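Bench notebook, November. Gripper comparison, continued

Started 9.40, after the usual quarter of an hour looking for the 2 mm hex key, which was in the hex key rack. Must stop putting it there.

Aim for today: decide between the Vustau linkage gripper and the Priver parallel one for the PC strip-down job. Last entry had the Priver ahead on everything we could measure on a flat plate with foam blocks. Vesela's note in the margin says "foam blocks are not a product anybody has asked us to recycle", and I have left it in, since she is right and used ink.

So, the Dell. Lid off, lying on its side, camera at the wrist, same arm and same controller for both grippers. Tool offset re-taught after each swap. I did it by hand the first time and got a Z error large enough to see from the doorway. Second time I used the Nerer touch-off routine, which took longer and worked. Payload in the controller set to 655 g for the Vustau with bracket. The old value was 294, left over from the suction cup, and explains the sagging that I blamed on the brakes in the last entry. Apologies to the brakes.

Task list, kept short on purpose:
Approach over the board and hold, no contact.
Close on the graphics card and take its weight without pulling.
Pull the card.
Pick up a loose cable by its connector.

Priver first. Approach fine. The trouble is the body, a brick with two fingers on the front, and anything we want to grab inside a chassis has neighbours. On the card it fouled the side of the case before the fingers were at depth. Rotated the wrist, fouled the other thing. Got there on the fifth try with an approach angle I would not like to explain to a customer. Pull went cleanly once it had hold. Cable: two out of six, and one of those was luck.

Then the Vustau. Slimmer at the tip, busier everywhere else. The linkage takes up a good deal of the camera's view, and the bits of board I most want to see are the bits behind the fingers.
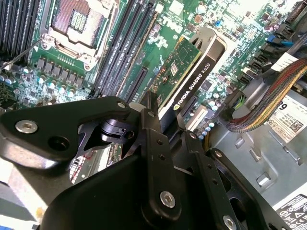

Wrist camera, Vustau over the Dell board. K620 just right of centre, links and housing across most of the lower half.

The socket, the memory slots and the lettering on the card are all perfectly legible, so lens and exposure can stay as they are. It's the lower half that bothers me. The white slot on the right is partly hidden behind the links, and the segmentation will make of that what it likes. Yesterday it decided a finger link was a component and gave it a confidence score I would be pleased to get in an exam.

Results for the Vustau, same list. Approach fine, no fouling. Card held at the first attempt. Pull: the fingers travel on an arc as they close, so the tip rises a little and the card gets levered as well as lifted. It came out on the third go, after I added a small downward move to match the closing. Cable: five out of six. The miss was mine, wrong frame selected.

Log for the session is 2694 on the share. Ignore the first 17 seconds, they are me jogging the wrong axis.

Camera options, in the order I'd try them:
Move the mount outboard on the Çınar bracket and tilt it in. Costs us clearance on that side.
Keep the mount, take the picture with the gripper backed off, then go in blind for the last stretch. Works on a part that stays put. A cable is not such a part.
Second camera on the bench frame. More calibration, and I know who will be doing it.

Vesela Stojanovska came by at lunch and asked why we don't mask the gripper out of the image, as it's always in the same place. It isn't, it moves when it closes, but the housing does stay put and that alone is a fair chunk of the picture. Static mask for the housing, then, and for the links a mask looked up from the opening width. She has drawn it on the back of the delivery note. Delivery note now taped in opposite, please don't file it.

Leaning Vustau, with reservations about that arc. The Priver goes back to the foam blocks, where it was happy.

To do:
Write the closing compensation properly, as a table. At the moment it is one number in a comment.
Threadlock on the pivot screws before the next long run.
Ask Vustau for longer fingertips, and a price, sitting down.
Repeat the card pull with the chassis clamped. I was holding it with my left hand and would rather this didn't become the method.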